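From: Vira Maksymiv
To: trindura-demos
Date: March 5, 2020
Subject: Re: [trindura-demos] block and plate set, when is it big enough?

Orest Lytvynenko wrote:

> I've been through the wiki and I still can't tell what counts as
> finished for the block and plate task. We had 150 demos in December and
> the policy trained on them was poor. Do you want more of the same, or
> should I be changing things between runs? Also, what do I do with runs
> where I fumble the grasp and then recover? I've been deleting them.
>
> And is the blue square the start or the goal? Drandiler's notes and the
> Skemgate config say different things.
>
> Orest

Orest, answers below. I've copied the list as the Vasylenko people asked me nearly the same things.

As of this morning the set holds 1,615 demos that pass the checker. Another 77 failed it and are sitting in the holding folder. I have not thrown those out and would rather you didn't either.

On the blue square: it marks the region where the block is placed at reset. It is a start region. The Skemgate config is right and Drandiler's notes are out of date. The gray plate is a separate body and gets its own reset pose, so the two can end up in quite different arrangements on the mat. The outline can be rotated a little as well. Don't straighten it by hand. 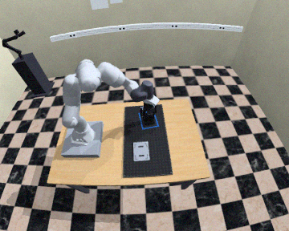
What to vary

More of the same will not help much. The December set had nearly every block start in one corner of the mat, and the policy learned to go to that corner. Please let the reset script pick the poses and take what it gives you. If a layout looks awkward, record it anyway.

Keep the arm's home pose fixed for now. I know we talked about randomizing it, but I want one set where only the objects move before we add that. Leave the lighting and wall textures alone too. They are handled when we re-render, and changing them at recording time only makes the logs harder to match up.

Speed is up to you. Try to keep it steady within a run – long pauses in midair are the most common reason the checker rejects a demo.

Fumbled grasps

Stop deleting them. A run where the fingers miss, back off and come down again is useful as long as it ends with a good grasp. Tag it "recovery" and save it with the rest. Delete a run only if the simulator itself went wrong, for example if the block sinks into the mat or flies off the table.

For the approach, come in from above with the gripper pointing straight down and the fingers open, then lower until they are on opposite sides of the block. Close after that, not on the way down. The block is black on a black mat and it is hard to pick out in the rendered view, so use the blue outline to get close and check the pose readout for the last bit.
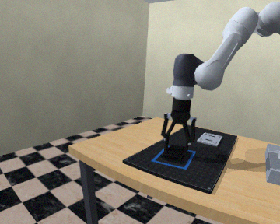

If the readout and the view disagree, trust the readout and write down the run number. I have had 2 reports of this and could not reproduce either one, so a saved log would help me more than a description.

On when it's big enough: I don't have a fixed number. I retrain whenever a new batch is merged and test on layouts held out from the set. When two batches in a row make no difference to the held-out score, we stop on this task. The last batch still made a difference, so please keep going.

One request for everyone recording. Put your initials in the operator field. A lot of the recent files have it blank and I can't tell whose settings were used.

I'll correct the wiki page and take the old Drandiler notes down this afternoon. If anyone still has a local copy of the December config, please remove it before your next session.

Vira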